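Workshop Tips > Bench and Equipment > Planning a Two-Arm Table

Budgeting for a pair of bench arms

Start with the table, before any arm is priced. Two arms mounted along the back edge load the top unevenly, and a light folding table will rock each time both of them stop together. The one we use at Talley has a varnished wood top and a rail behind it for the mounts and cables. Measure the depth from the rail to the front edge and write it on the plan. Most arm data sheets give reach with the elbow straight, a posture that is of little use for picking anything up. Take a third off the stated figure and see whether the middle of the table is still covered from both sides.

Next, list the objects the arms will handle. Write down the widest, the heaviest and the most slippery. For dish work the widest item is nearly always a plate, and a plate is lifted by its rim, so the figure to check is finger thickness at the tip. Jaw opening matters more for cups. For bowls that nest, check how far the upper one stands above the lip of the one below it. If the fingers can't get a hold on that exposed part, buy different fingers or change the bowls. Bowls are cheaper.

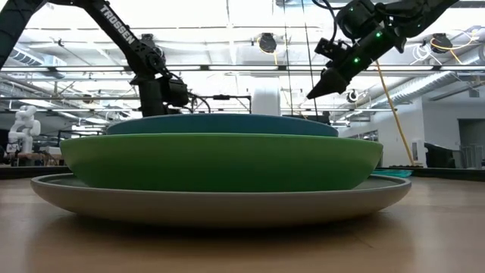
Payload comes after that. Weigh the heaviest item, add the weight of any fingers or pads you intend to fit, and double the result. An arm that is rated for the exact load will hold it close to the base and sag at full stretch.

Our own numbers, for scale. The Finine quote for fingers, pads, spare cable and mounting plates came to $1,525. The table, rail, lighting and power strips came to $2,755, and that was the line Carla Zoubi had left out of the first draft entirely. The arms are a separate purchase and their price depends on the supplier and the month. Keep the two lists apart. When the arm price moves, the rest of the budget shouldn't have to be redone.

Some items that get missed:

Spare fingers. Order them with the arms. Tips wear and crack, and a single set from Pandine took 8 weeks to reach us.

Cable length. Measure along the arm with every joint at its limit, then add slack at the wrist. A cable that is right at rest will pull at full twist. Tie it at the long links and leave it free at the joints.

Power. Give each arm its own supply and label both ends. One shared strip is acceptable if the stop switch cuts it.

Dishes. Buy duplicates of whatever you practice on, from the same maker and in the same size. Kofi Osei bought 58 pieces in one order and we have used roughly half. Plain colors that differ from one another make it easier to see which piece has shifted.

Light. Overhead tubes are adequate for people. Glazed and varnished surfaces throw highlights, so look at the table through the camera you plan to use before paying for lamps.

Floor space. Allow room for a chair and for one person to pass behind it - more if there is a door on that side.

For the schedule, count backward from the day the arms must be in use. Mounting took us two days, and calibration took from Wednesday to the following Tuesday. Virgil Gavrilă's plan had allowed an afternoon.

Used arms can be worth the money. Ask the seller to run every joint through its full travel while you listen, and ask how the grippers were stored. Get the power supplies in the same sale. Replacements for older models are often sold only with a service contract, and the contract may cost more than the discount you were given.

Hold back a tenth of the total until the first month of use is over. Ours went on a second set of mounting plates, drilled to the right pattern.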